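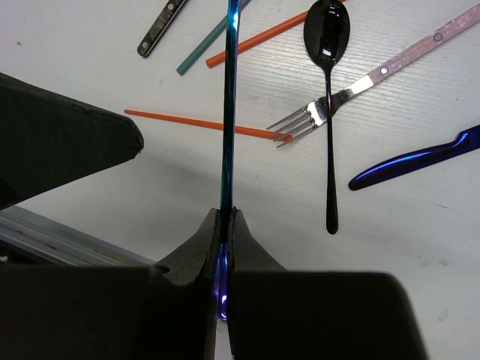
Figure 3. Cutlery and chopsticks on a white tabletop.

4.2 Eating tools as common property

In the previous section we discussed how food is divided in the shared kitchens of the Daltmont residences. We now turn to the tools with which this food is eaten. The interview guide had at first no question on cutlery. It was added after the pilot talks, in which several residents came to this subject without being asked, and often with more feeling than they had shown when speaking of rent or noise.

All 156 residents who answered the questionnaire had brought at least one eating tool with them when they moved in. The ways in which these tools later became common property were very different between the two buildings. In Istach, where the kitchens have deep drawers and no locks, residents described a slow mixing. A person puts her fork into the drawer to dry, takes another one the next morning, and after one semester she is not sure anymore which one she brought. In Dusard each resident has a small lockable cupboard, and the mixing was described as something that happens mainly on the table and in the sink, when a meal is eaten together and the washing is done by one person for all. Forks, spoons and chopsticks lie then side by side (Figure 3), and the sorting is left for later or is not done.

We call the first pattern drift and the second pattern pooling. The difference is not only a matter of furniture. Drift was spoken of in the passive voice: things "got lost", "went away", "ended up" with somebody. Pooling was spoken of with names. Residents could say who had cooked, who had washed, and in whose room the good spoons were now to be found. One resident of Dusard, in her second year, explained it as follows:

"When we eat together I put mine on the table like everyone. I know I will not get back the same ones. But I get back some, and next week I eat again with these people, so I do not go and search."

A resident of Istach used a harder tone:

"I had a set from my mother. Now I have one knife from it. I do not think someone stole it, I think the kitchen ate it."

The two statements show a contrast which we met often in the material. Where the loss is tied to a shared meal, it is understood as a part of the cost of this meal, similar to the oil or the salt. Where it is tied to a drawer, there is no event to which it can be connected, and the resident keeps a sense of being wronged by no one in particular. Hayat and Teixeira found a comparable feeling in their study of borrowed umbrellas in the Jadoon hostels, although the objects there were cheaper and returned more often.

Chopsticks need a separate remark. They were the only tools which residents in both buildings regularly kept apart from the rest, for instance in a glass on the windowsill or in a drawer of one's own room. Two reasons were given. The first is practical: a pair is of little use when one stick is missing, so that a single loss counts double. The second reason concerns skill and habit. Residents who used chopsticks daily had a clear preference for a certain length and weight, and did not like to receive another pair in exchange. Residents who used them seldom had no such preference, but they took what was nearest, and by this they broke up the pairs of the others. In the group discussion at Istach this point led to the longest exchange of the evening. It was settled, at least for the time of our fieldwork, by a rule that chopsticks from the glass must be washed at once and put back standing.

Such rules were seldom written. We saw written notices about the oven, the refrigerator and the waste, but only one notice about cutlery, and it was three semesters old. Newcomers learned the rules by making mistakes. A typical account begins with a spoon that was taken for breakfast and ends with a short remark made at the stove, friendly in its form, after which the spoon was not taken again. Several residents told us that they had learned the names of their neighbors in this manner.

It should be noted that the value of the tools explains only little. In the questionnaire we asked for what amount the resident would replace all eating tools lost since the beginning of the stay. Most answers remained below 20 dollars. Still, residents who gave a very small amount were as likely to report annoyance as the others. In the open answers the annoyance was linked to the origin of the object (a gift, a thing from the family home, the first purchase after arrival) and to the moment of discovery, which for many was late in the evening, with the food already warm.

Our material has here a clear limit. The interviews in Dusard were done in October, when most residents had lived together for a short time only, while those in Istach took place near the end of the academic year. A part of the difference between pooling and drift can therefore come from the season. The second visit to Dusard, which was carried out by Siddiqui, gives some reason to believe that the pattern is stable, as the residents described the table and the sink again as the places of exchange. The drawers in that building were by then fuller than before, and two kitchens had started to use a common tray. How this tray was introduced, and who was against it, is treated in Section 4.3.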